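Bar soap and where to put it – talk notes, Prurnville evening session

Check mic first. Water. Don't start before the back row sits down.

Opening. Who here has a bar of soap at home right now, hands up. Then: who has a bar sitting in its own puddle. (Wait for the laugh. If no laugh move on quick.)

Say why I care. Worked the bathroom aisle at Niritz, one store, sold soap dishes all day and went home to a saucer full of goo. Took me way too long to fix.

The basic idea, go slow on this bit. Bar gets wet, bar has to dry. All of it, the bottom too. Flat dish = bottom never dries. You need air under it and a way out for the water. Ribs or a grid, plus a hole or slot.
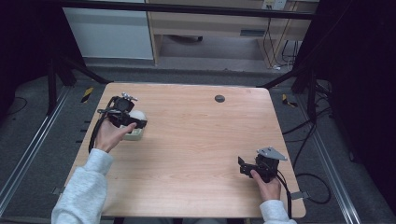
How long should a bar dry between uses? A few hours is plenty for most bars, and overnight is better for the soft handmade kind.

If two or more people share one sink that isn't going to happen. So two bars, swap them morning and night. Sounds fussy, isnt. Emlyn Edwards does this with four kids and one bathroom.

Next – what to look for in a dish. Pass the Famar one around here, and the Voyle one, let people handle them while I talk. Get them BACK at the end.

Openings in the bottom: big enough that soap bits don't plug them. Poke test with a toothpick.
Rounded corners inside, sharp ones collect gunk.
Rim not too high. You want to get a wet bar out without chasing it.
Size. Bring your bar to the store, or trace it on paper. Round bars fool people, they look small and then they don't fit.

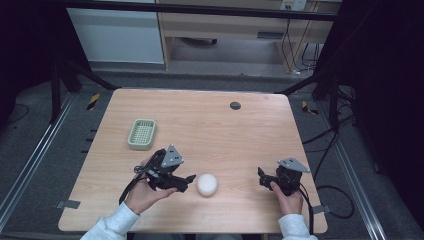 What do you do with a dish that has no drainage at all? Put something with holes in it under the bar, like a small plastic grid cut to fit, and pour the water off every day.

Don't drill ceramic. I tried. Skip the story if running late.

Cleaning. Once a week, hot water, old toothbrush. Scrub from underneath so the bits push back out the way they came. Vinegar only if there's a white crust, rinse well after. Dish goes back on the sink dry, wipe the spot under it while you're there. Everybody forgets the spot under it.

Where it stands matters too. Away from the shower spray. Slot pointing at the basin, not at the wall! If it points at the wall the water runs behind the faucet and sits there.
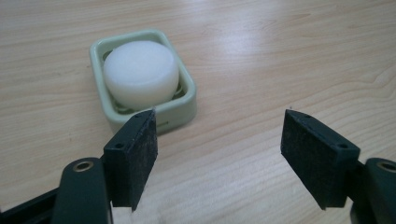 Meenakshi Thakur wrote back after the last one that she'd turned hers so the slot faced the sink and the counter stopped getting slimy, but her dish now slides when anyone grabs the soap, so could I please say something about feet.

OK so feet. Little clear stick-on bumpers, hardware store, four corners. Press hard, leave them a day before getting them wet. A folded washcloth works but then you have a wet washcloth.

Leftover slivers – wet both, press onto the new bar, leave alone overnight. Or a mesh bag. Don't get into liquid soap from scraps, people ask and it eats ten mintues.

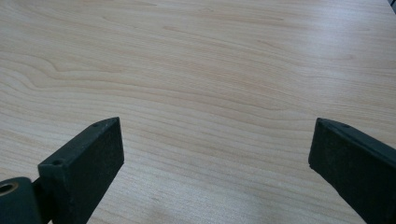 Last changed 2018-09-17 (added feet, cut the bit on travel tins)

Wood surfaces, short. Soap water is rough on the finish. Dish on a tray if it has to stand on wood, lift it and wipe once a day. Coaster is too small.

Questions. Likely ones: does bar soap carry germs (rinse it before you lather, let it dry), what about the magnet holders (fine, messy to set up, don't drop it).

October session is laundry. Sign-up sheet by the door. Collect the two dishes.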